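Every August, when leases turn over and people are short on cash, the giveaways start. Win a month's rent. Win a grocery card. Tell us your worst landlord story and we might pay you for it. Selvaraj Rathnayake has entered a lot of these, and then he started reading the rules, and now he mostly just reads the rules.

He keeps a blog about prize promotions aimed at renters and students. I went into our talk thinking he might be a bit of a crank. I came out less sure about that, though I still think he gives the fine print more of his life than it deserves.

His current target is a photo contest from Nidura, a room-listing site. The prize is $300 off rent. To enter, you post a picture of your place, tag the company and get friends to vote.

"Look at what they're getting," Rathnayake said. "Free pictures, free tags and the email address of everybody who votes. For $300. You couldn't buy one decent ad for that."

I pointed out that nobody is forced to enter. He shrugged.

"Sure. But read section 10. They can use your picture forever, anywhere, and sell it on. People think they're entering a contest. They're signing a license."

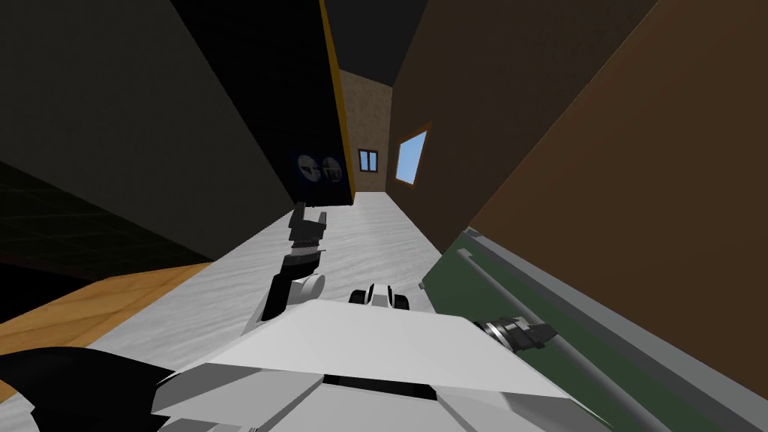 What does a voting contest usually reward?

The size of your contact list, according to Rathnayake. The entry with the most friends behind it tends to win, and the quality of the photo or story hardly comes into it.

He has a softer spot for Gular, a furniture rental outfit that ran a plain random draw. No votes, no essay, one entry each. They posted the odds after it closed, and he gives them credit for that. "More than 300 people went in for it. That's a real chance at something. I'd enter that again."

He won't say the same for Lazaridis, a moving company whose contest had two winners announced by first name only. He wrote to ask for the winners list, which the rules said anyone could request by mail. He says he is still waiting.

Does that prove anything? I don't think it does. Companies lose mail, and small ones lose a lot of it. Rathnayake agreed, a little grudgingly.

"I'm not saying they kept the money. I'm saying I can't tell if they did, and neither can you." 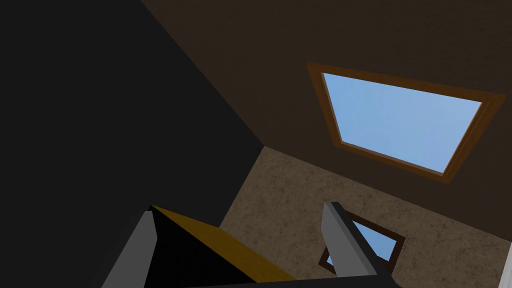
How can a renter check a giveaway before entering?

Rathnayake looks for a closing date, the full name of the sponsor and a clear statement of how the winner gets picked. If any of them is missing, he closes the page.

I asked whether he had ever won anything himself. Two things, he said. One was a tote bag. The other was a set of pans from Drisholm, a kitchen store, and he had to pay the shipping.

"The pans are okay," he said. "One handle is loose."

So why keep entering? He took a while with that one. He said he likes the writing part, the silly roommate stories, and would probably do those without a prize. He just wants to know who owns them afterward.

He was filling out another form when I left. He had got as far as the phone number box and was typing in an old one.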